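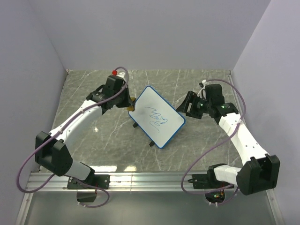 Q from last time: do both arms need rehoming after a cable is swapped on one side only?
Just the arm you worked on, then one slow run with the pair before going back to normal speed.

Minutes, cell upkeep meeting, January
Starstead workshop, 2 pm start
Present: upkeep group, Stuken side on the phone for items 1 to 3

1. Last minutes
Agreed. Spelling of Perkex corrected.

2. Cables
Long chat on this. Purple cable on the left arm makes a big loop out to the side and comes back under the elbow. Left one runs close to the wall. Stuken asked if we can shorten, answer is not by much, the elbow needs the slack at full reach. Agreed to leave length alone and move the tie point under the left mounting plate instead. Check for rub marks at every monthly look-over, write down even if nothing found.
Action: new ties, both sides, same pattern. Spares drawer is low.

3. Rail and shoulder plates
Plate screws to be checked with the torque driver, not by hand. Was done by hand in the autumn and two had backed off. Paint mark across each head once done so we can see movement.
Rail grooves want cleaning out, eraser dust gets in there. Brush first then vacuum. No air line, it blows the stuff into the motors.
Stuken rang off here.

4. Wiping task setup
Job is still the board wipe, left arm holds the eraser, right arm steadies. Hours counter stood at 502 at the time of the meeting, next full service due when the sheet says, nobody had the sheet. Action: find sheet, pin it up by the cell door.
Board position keeps being argued over. Amano notes say lay it flat and turned on the diagonal, the last shift had it square. Agreed diagonal, as per notes, till someone shows a reason to change.
Clips and stand pole to be looked at as well, the clips have been slipping on the blue edge. Try the thin rubber strip under the jaws, one clip first, then see. 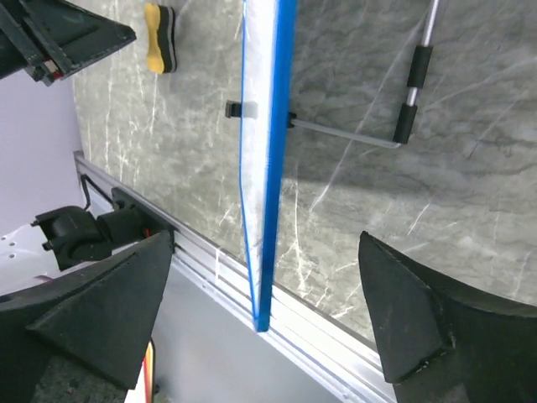
Item 4: board with clips and pole, eraser to the left, seen from the gripper.

5. Gripper fingers
Perkex quote in for a replacement set, 52 a pair, 2 pairs wanted. Agreed. Old fingers to be kept and labelled, not binned like last time.
Finger gap to be set with the gauge after fitting. Open and close 60 times at slow speed before any real work, listen for clicking. If it clicks, stop and back off the wrist screws a quater turn, then try again.
Question whether both grippers should be done the same day. Yes if the parts come together, otherwise left first as it does the rubbing.

6. Restart steps
Went over these again as the card on the cell is out of date. Order is now:
Power off, wait for lights to go out
Check cables free of elbow on both sides
Eraser out of the gripper
Power on, home left, then home right
Slow run, no board
Slow run with board
Card to be reprinted. Old one comes down the same day pls.

7. Floor and walls
Stone pattern floor gets shiny patches from the overhead lights. The wrist camera can lose the board edge when it happens. Matt film talked about, no decision, ask Amano if they have offcuts. Side panels fine, wipe down with damp cloth only.

8. AOB
Red knob on left gripper, please do not use it as a handle when moving the arm by hand. Has been said before.
Logbook: write the time as well as the initals. Half the entries have neither.
Spare sponges on order, Starstead stores to ring when in.

Carried over: spares list, lamp over the bench, key for the tool cabinet.

Next meeting same place, 2 pm. Closed 3.10.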